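Tarkbridge Neighbors Forum > Home and Appliances > Detergent sheets, anybody believe in these?

edberg_uphill
20 August 2019
My sister-in-law swears by the Camitz laundry sheets and now half the street is buying them. $2 off at the Wan store if you take the big box. I read the box twice and still don't know what is in them. It says "plant powered," which could be said of a salad. I've been using plain powder since January and see no reason to switch. Has anyone compared the two on the same kind of load?

Hsiu-ying Ho
I did, sort of. Same towels, same cycle, powder one week and sheets the next. I couldn't smell or see a difference. Mine is a top loader and I run everything on warm.

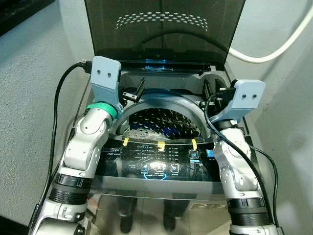 Chun-hung Wei
Same towels one week apart is not a comparison. Were they equally dirty? Did you rub anything on them? My bet is that most of what we wash is barely dirty, and plain water would get the same rave reviews.

Hsiu-ying Ho
I said "sort of." And plain water did not get the salad dressing out of my tablecloth, because I tried that too.

edberg_uphill
OK but did the sheet get it out?

Hsiu-ying Ho
No. Dish soap did.

softwater_pete
You are all overthinking it. The sheets are lighter to carry up three flights and they don't spill. I'd pay extra for that. The box claims 2,000 loads "per household lifetime supply" or some such nonsense, and I ignore it.

Chun-hung Wei
Convenience I can believe. The cleaning claims I can't. Their leaflet says 1,075 customers noticed "brighter fabrics." Noticed compared to what? Who asked them?
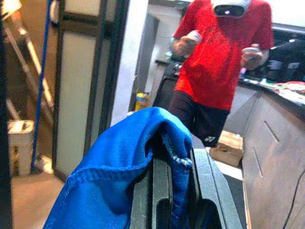

edberg_uphill
I wrote to Camitz and got a coupon back instead of an ingredient list – make of that what you will. My other gripe is the advice to use the sheets on everything. Blue cloth like that one, if it's microfiber, I wash by itself with a little powder and no softener. Softener is supposed to leave a coating, though I admit I'm repeating what I was told.

softwater_pete
So you want proof from them but not for the softener thing?

edberg_uphill
Fair. I'll run two loads and report back.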